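I spent most of September reading about small-scale mining, which started when my neighbor Hakim Pasaribu lent me a box of old safety bulletins. He worked underground for 15 years, most of it at a copper mine called Burna, and he kept everything.

## What the bulletins say

The bulletins are short, usually one page. Each gives the place, the shift, what failed and who was hurt. The one I keep going back to covers a flood at the Fodent pit. Water came in from an old working that was missing from the maps, and 26 men had to walk out through a ventilation drift in the dark. They all got out. The bulletin spends two lines on that and the rest of the page on the maps.

Hakim says bad maps were normal. When a company shut a mine, the drawings went into a cabinet, and when the land was sold the cabinet often stayed behind in the old office. The next owner drew new ones and guessed at the rest. At Burna they drilled test holes ahead of the face whenever they got near the old side, and he remembers the crew complaining about how slow it was.

I asked him if he had ever been scared. He said the hoist bothered him more than the rock did. It was an old drum hoist with a brake that squealed, and the ride down took long enough to think about it.

## Level 403

There is a hand-drawn plan in the box marked "Level 403." It shows a refuge room with benches, a phone and water barrels. Hidayah Pillai, who runs the local history page, scanned it for me at a better size than I could manage at home. She thinks it was drawn before the second shaft went in, going by the numbering. Hakim isn't sure. He remembers the room being on the other side of the haulage road.

I would like to settle that before I write more about it. If you worked at Burna and remember where the refuge room was, please send me a note. 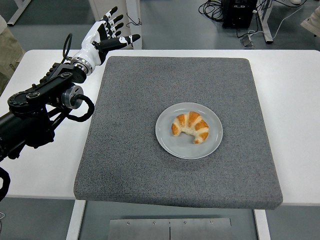
A black arm over a white table, and a croissant over the gray pad in the second one.

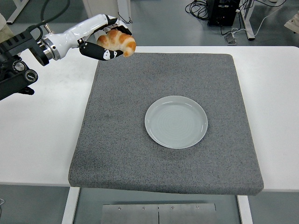 ## Next month

I have 32 bulletins left to read. After those I want to look at the Pawłowska inquiry, which Hakim says changed how his crew did roof checks. The library has the long version and I have it on hold.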